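4. 個人情報の表示設定と削除の申請

この章では、Jumgateの会員ページで、自分の登録情報の公開範囲を変える方法と、情報の削除を申請する方法を説明します。操作の前に、会員番号とパスワードを用意してください。

4.1 公開範囲を変える

1. 会員ページにログインし、右上の「設定」を押します。
2. 「個人情報」を選びます。登録した氏名、住所、電話番号が表示されます。
3. 項目ごとに「公開しない」または「会員だけに公開」を選びます。
4. 「保存」を押します。確認メールが届いたら、変更は完了です。

注意:「保存」を押さないでページを閉じると、変更は残りません。

注:Mernenport支店で登録した方は、住所の項目が二つあります。両方を変更してください。

4.2 外部サービスとの連携を止める

1. 「個人情報」の下にある「連携サービス」を開きます。
2. 止めたいサービスの名前の横で「解除」を押します。
3. もう一度パスワードを入力します。

注意:解除の前に相手のサービスへ渡した情報は、Jumgateから消すことができません。Zondulhamなど、連携先の窓口へ直接お問い合わせください。

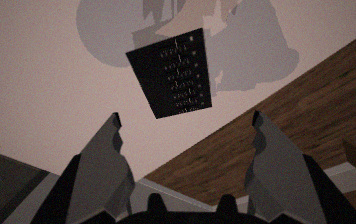

4.3 情報の削除を申請する

1. 「設定」の一番下にある「削除の申請」を押します。
2. 理由を選びます。書きたくない場合は「その他」でかまいません。
3. 受付番号が表示されますので、必ず控えてください。

申請の後、6日以内に担当者から返事をします。その間は取り消しが可能です。料金の記録は法律上の理由で残る場合があり、その時は返事の中でお知らせします。

エラー401が出た時は、ログインの時間が切れています。もう一度ログインして、手順1から始めてください。2回続けて同じエラーが出る場合は、受付番号を書いて、個人情報の担当(Bindu Achari)までご連絡ください。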